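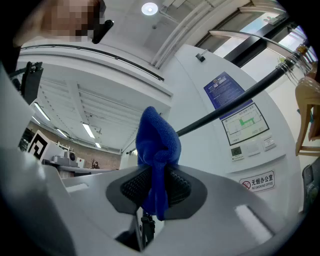 Is the HOA transfer fee in Zestulstead something the buyer pays?

Posted by Gilmar Meireles, 17th May

Hello neighbors (well, future neighbors, I hope!). My wife and I have an accepted offer on a house in Zestulstead, on one of the older streets behind the pond, and we are supposed to close in July. We've been renting for years and this is our first time buying anything bigger than a car, so please be patient with me if this is a silly thing to ask.

We got our first estimate of closing costs and there is a line that says "association transfer and capital contribution" for $438. Our agent says that's normal and the buyer always pays it. My brother-in-law, who bought on the other side of town, says the seller paid his. I went back through the offer and the only thing I can find is a box that says association fees will be "prorated at closing," and I can't tell if that covers this charge or if it only means the regular dues.

It isn't a fortune, I know, but we've been counting every dollar and we already had a surprise with the insurance. Has anyone here bought in Zestulstead lately? Did you pay it, did the seller pay it, or did you split it? And is it too late to bring it up once the offer is signed? We love the house — it has the big shade trees and a screened porch my mother-in-law has already picked out her chair for — so I don't want to upset anybody over this.

breathnach_lane_beth

Welcome, Gilmar! You are going to love it over there, we used to walk the dog around that pond every evening before we moved over to Breathnach, and I still miss it.

There are two different things hiding in that one line, so ask your closing office to break it apart for you. A transfer fee is what the management company charges to change the name on the account and send over the paperwork. A capital contribution is money that goes into the neighborhood's own savings for things like the fence and the entrance sign. They often get lumped together, and they don't always land on the same person. "Prorated" normally means the regular dues, where the seller pays for the days they owned the house and you pay for the days after that. I wouldn't expect it to cover either of the other two.

Who pays is whatever your contract says, and if the contract is quiet, then look at the association's recorded documents. Ours had a whole paragraph on it, way in the back, and it said the purchaser pays the contribution. You should be getting a copy of those documents before closing anyway, and if you haven't, ask for them today. I'd read the part about parking, too (my husband had to find another spot for his boat, and I heard about it all summer).

As for it being too late, you can always ask. The seller can say no, and a signed contract is a signed contract, but a polite note through your agent isn't going to lose you the house. When we sold, our buyers asked for help with something similar and we met them halfway. If there's anything in the wording you can't make sense of, a real estate attorney can look it over, and plenty of them will do that for a flat price.

Dirkix

buyer pays. always has. we paid 1,000 in Vimik so count yourself lucky

porchlight_carol

I don't agree that it's always the buyer, with all respect to the last post. I've bought and sold 3 houses in this county and it went a different way each time. On the first one the seller covered everything, on the second I paid the contribution and they paid the transfer, and on the last one I can't remember now, but I know there was a phone call about it.

What I would add to Beth's answer is to ask whether there are any special assessments coming. Those can run a good deal more than what you're looking at, and my cousin got a bill for $3,000 for road work not long after she moved in. The management company will usually put it in writing if something has been approved, and you want to know who owes it before you sign. Ask for the minutes of the last few meetings as well. They're dull reading but you'll learn which neighbors are upset about the mailboxes.

Good luck with the closing, and tell your mother-in-law to get that chair out early, the porch is nicest before the heat comes up!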